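**Gukside side bracket and cable kit, rev 3**
For the big arm in the shared workshop. Also fits yours, if your flange is like ours and your standards are too.

The Gukside is a clip-and-screw bracket for a tabletop arm, plus the hardware to keep a gripper cable from being eaten by an elbow. Kohei Kobori drew the first one on a Sunday, and it snapped before dinner. Revision 2 lasted longer and was uglier. Revision 3 is the one we sell, and it is still no beauty, but you can hang things off it and go home.

It mounts up on the arm and sticks out to the side, well away from the wrist. People ask why it has so many branches. Each branch was somebody's opinion, and it was quicker to print them all than to hold another meeting.

### What it's good for

We use ours for pick-and-place practice: one cube, one basket, a white cloth on the table. Chun-yin Au has spent most of March teaching the arm to put the one into the other. A cable running down the front of the arm needs enough slack to get around the elbow and not so much that the gripper grabs it, and the kit exists because we got this wrong in both directions. 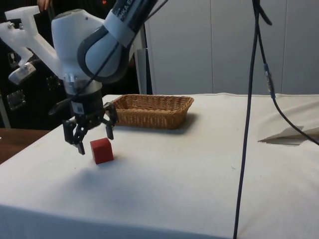 ### In the bag

- Main bracket, white, printed solid where it counts
- Lower block with its metal fitting already pressed in
- Small screws, plus a couple of spares for the floor to keep
- Two soft ties for the gripper cable
- One sheet of instructions, folded, with Fiorella Zanetti's drawings (much better than the words)

The arm, gripper, cube and basket are not included. We've been asked.

### Fitting it

1. Power the arm down. All the way down, please.
2. Offer the bracket up to the link and turn it until the lower block hangs straight.
3. Start every screw by hand before tightening any of them.
4. Run the cable down the front, over the elbow, and tie it near the wrist.
5. Swing the elbow through its full travel by hand and watch the cable. If it goes tight, give it a thumb's width more and swing again.
6. Power up at the slowest speed you have.

Silvan Marti skipped step 5 and now writes our returns policy.

### Known complaints

The screws work loose if you run fast cycles all day. A dab of thread lock fixes that. The print lines show, and white plastic picks up every fingerprint in the building. We tried it in black and then couldn't find it.

Our bench unit, part number 301, has done 2000 cycles on the same bracket. The cloth under it has picked up a few marks and could use a wash.

### Ordering

Leave a note in the Gukside tray at the Clilonis workshop, with your link diameter and a phone number we can read. Kohei prints in batches, whenever the printer isn't busy with somebody's chess set. Spare lower blocks are sold separately — ask for the rev 3 block, as the older one won't line up with the holes.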